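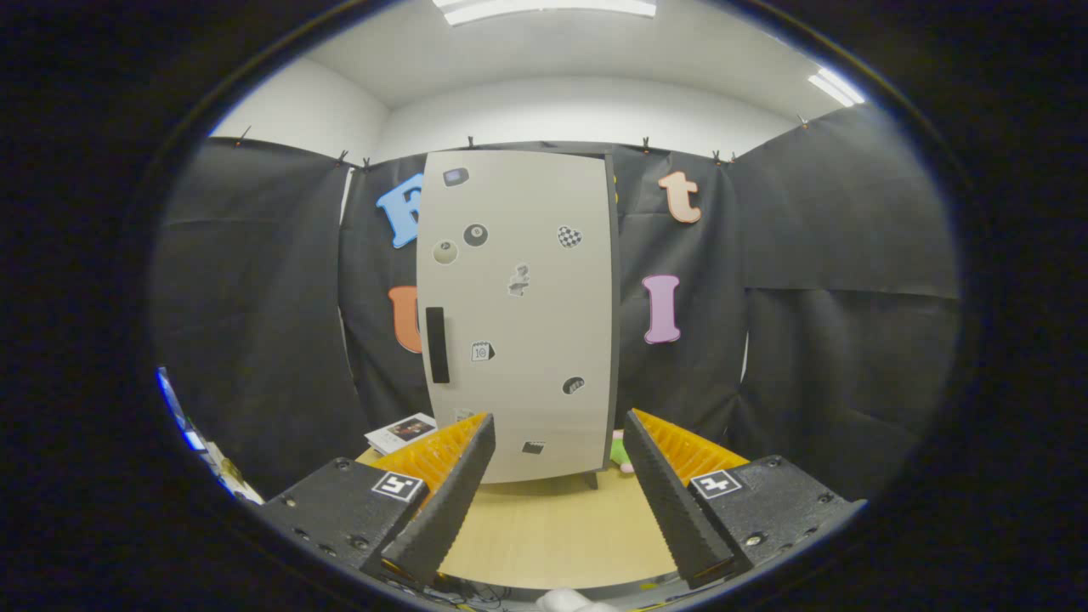
Support > Hand Tools > Wornimance Gripper Kit > Width reading drops when jaws are open

November 30, 2021
By Gunther Sauerland

Product: Wornimance hand-held gripper, complete kit with camera, bought from Listlow for 349 dollars
Software: Modise, the version that came with the kit
Status: open, partly solved

Problem

The jaw width that Modise calculates from the two finger markers is not stable when the jaws are wide open. When I close them halfway the number is smooth. When I open them to the end, the number disappears for a moment, comes back too small, and then disappears again. In the preview window the outline of the right marker blinks, and the outline of the left marker stays.

I have searched in the help pages and found only the advice "clean the lens". I did this before writing.

My setup

I work alone in a small room in Zostness. The test area is a light wooden table with black cloth hung behind it on clips. On the cloth I have put foam letters, and in front of it stands an off-white panel with stickers. I use all this so the tracking of the camera position has something to hold on to. The position tracking is good and I have no complaint about it. The ceiling lights are long fluorescent tubes.

The fingers are the ones from the kit, with the orange ribbed pads. I have not changed or printed any parts myself.

What I have recorded until now

I bought the kit in March but could only begin the real work this autumn. There are 286 recordings on the disk. In most of them the task is to approach an object in front of the panel with open jaws, close, lift and put down. The fault is at the beginning of the recording, during the approach. After closing, the width is correct until I open again.

For a person this is not a big problem to look at. For training it is bad, as the width is one of the values the arm must repeat later. A jump in the data means the arm will also learn the jump.

Steps I tried

Step 1. Restarted Modise and loaded the factory calibration. No change.

Step 2. Cleaned the lens and both markers with a dry cloth. No change.

Step 3. Made a new calibration following the printed guide. The guide says to open and close the jaws slowly. Modise reported "calibration accepted", but the range it saved ended before the real end of travel. I repeated it two times more and the saved range was different each time. I think this is important, please see my question below.

Step 4. Switched off the ceiling lights and used only daylight from the window. The preview became dark and noisy, but the right marker blinked less. I wrote this down as a first hint.

Step 5. Switched the lights on again and lowered the exposure by hand in the camera menu. The right marker now stays visible in most positions of the tool. When I turn my wrist to the right it is lost again. I believe the marker catches a reflection from the tube and the white squares grow over the black ones.

Step 6. Checked the screws of the finger bases. One screw on the right side could be turned a little with the small key. I tightened it. The finger has less play now. I can not say with certainty that this changed the number.

Step 7. Moved the cables below the fingers, and fixed them lower with tape, to be sure they do not come in front of a marker. No change, but I left the tape on.

Reply from Listlow support

Thank you for the detailed report. Your step 3 and your step 5 belong together. If the marker is lost during calibration, Modise saves the last width it could see and treats this as fully open. Please set the exposure to manual first, and then calibrate under the same light you will use for recording. Please also hold the jaws fully open for a few seconds before you close them. The printed guide does not mention this and we will add it.

We can send you matte marker labels without charge. They are glued over the present ones. Please keep the label parallel to the edge of the base.

My answer

I did it as you wrote. With manual exposure and the longer pause the calibration gave the same range four times in a row, so this part I consider solved. The width is stable when I hold the tool straight. With the wrist turned it still drops, less often than before and for a shorter time.

I would be glad to receive the matte labels. Please send them to the address of the order.

I have also these questions:

- Can the old recordings be processed again with the new calibration, or must I record them again? The video files are all kept, only the calibration file was replaced.

- Is it possible for Modise to show a warning when it saves a range with a lost marker? The words "calibration accepted" made me look for the fault in the wrong place for two evenings.

- When one marker is lost, could the software use the other one alone? The fingers move together, so half of the information is still there.

Note for other users who read this

I am in general satisfied with the kit. The trigger is light, the pads grip well also on smooth things, and my hand is not tired after an hour. But before you record a large number of demonstrations, open the jaws to the end, turn the tool in all directions and look only at the width line in Modise. It needs a minute. I did not do it, and now I have a folder which I must check file by file.

Listlow support, second reply

The labels are packed and leave with the next post. Old recordings can be processed again: choose the folder, then "Replace calibration", then "Run width only". The position tracking is not touched by this. Frames with a lost marker are listed at the end in a text file, and you can decide for each recording if you keep it. Your other two points are forwarded to the Modise developers. We leave the ticket open until you have tested the labels.

My answer

Understood. I have started the run with a copy of the folder and will write here again when the labels are on.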